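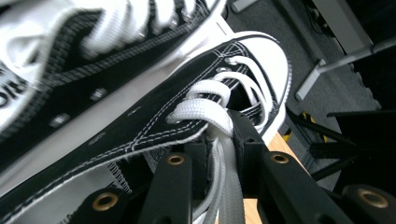 Start with the ward election in Gelonard. Turnout was 2,513, and the seat was decided by seven votes. Let the number stand for a moment before I go on. The losing party had more posters, and it had the endorsement of the Gremon, the only paper people there still buy. The winning side had gone to the doors, and most of that work was done on foot, in ordinary shoes: black canvas high-tops, white laces, white rubber on the toe. Say here that walking is cheap, and that parties in our region have almost stopped doing it between elections.

Ask the room: when did a councilor last knock at your door in a month without an election? Wait for hands. Do not comment on the result.

Next, what I mean by "between elections." In Gelonard the visits began in February, a year and a half before the vote. Two people went together, in the evening after six. They carried no leaflets. They asked one question, "What has changed on this street since last year?", and wrote down the answer in the words of the person.

Speak slowly in this part. In Bhattacharjee I was too fast and the back rows lost me.

What the answers were. The party expected to hear about taxes. What they heard was the bus to Zorari, which had been moved to another stop, and the street lights near the school. Both matters belong to the council and both can be settled in one meeting. The party put the bus in its program. The other side continued to speak about the national government, on which a ward councilor has no influence.

I must be fair to the other side. Their national message was popular and they were ahead for most of the campaign. Seven votes is a very thin margin, and rain on the afternoon of the vote could have given the opposite result. I do not claim that the visits decided it.
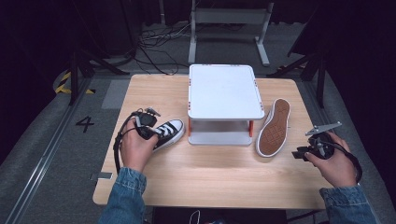

A listener in Zorari objected that this method only works for parties which already have many members, and that small parties will be tired before the campaign starts. The listener also said that people do not like to be disturbed at dinner, and a political party should respect this. I find both points serious.

Answer to the first: the group in Gelonard was small, and they did not try to visit every house. They chose 2,000 addresses from the public register and left the others for the campaign itself. Answer to the second: if the door was not opened, they did not come back the same month. Admit that I have no figures on how many people were annoyed.

If there is time, tell the story of the street lights. If there is no time, go directly to the costs.

Costs: printing almost nothing, some money for tea and notebooks. The expensive part is the evenings of the members. After the first winter several stopped, and the party had to ask new people in spring.

Last point before questions. The party now holds the seat, and the visits have become less frequent. The bus is back at the old stop. I asked when the next round of visits will begin, and I was told "after the budget."

Questions, fifteen minutes. Repeat each question into the microphone.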